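Gindov Can Set: Data Card

Summary
Gindov is a set of teleoperated two-arm episodes on metal cans. It was collected to train policies that take a head-view image and joint state as input and output joint targets for both arms. The release has 529 episodes: 324 in the training split, 100 in validation, and the rest held back for testing. The held-back episodes are not in the download.

Maintainer: Oluwaseun Anozie. Send label corrections through the Katona issue tracker with the episode number in the title.

Collection
One operator drives both arms. Each episode starts from a home pose and ends when the operator presses the stop pedal or when the step limit of 3000 is reached. Episodes that hit the limit are kept and marked timeout in the index. Starting layouts are drawn from a list before each session and set by hand, so positions match the list only to within a can's width.

Cans come in a small and a large size. Some layouts include a flat board on the tabletop, which changes the resting height of anything placed on it. The board is not fixed down and may shift during an episode. Its pose is not recorded.

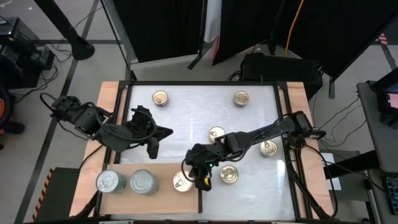
Arm use is left to the operator. Either arm may pick, and either may stay idle for a whole episode. The arm_active field is computed from joint motion afterward and is wrong in places where an idle arm was nudged out of the way. Do not use it as a task label without checking.

Contents of an episode
Head-view color video, compressed.
Joint positions and gripper opening for both arms, measured and commanded.
A text instruction, one line.
An outcome tag: success, partial, fail or timeout.

Video and joint streams are recorded on separate clocks and aligned in the Plellen converter. Frames with no joint sample close enough in time are dropped, and the dropped indices are listed per episode. Raw logs from before alignment are available on request.

Outcome tags
Tags are entered by the operator right after each episode. A can that ends up on its side is a fail, even if it is in the correct place. Partial means that at least one can was moved as instructed and at least one was not. A second person reviewed the validation split only.

Known issues
The tabletop is glossy and reflections move with the arms. Can lids also reflect light, and simple color thresholds on them are unreliable.
An arm can cover a can from the head view for long stretches. There is no second view.
The surroundings of the table were not held constant between sessions. Crop to the table if this matters for your model.
Instructions use "tin" and "can" for the same objects. This was left as entered.

Loading
The Merex loader reads the index file and returns episodes in recorded order. Shuffle before batching. Joint angles are in radians, and gripper opening runs from 0 (closed) to 1 (open).

Changes
January: fixed swapped left and right gripper columns in the validation split. Anyone with an earlier copy should download that split again.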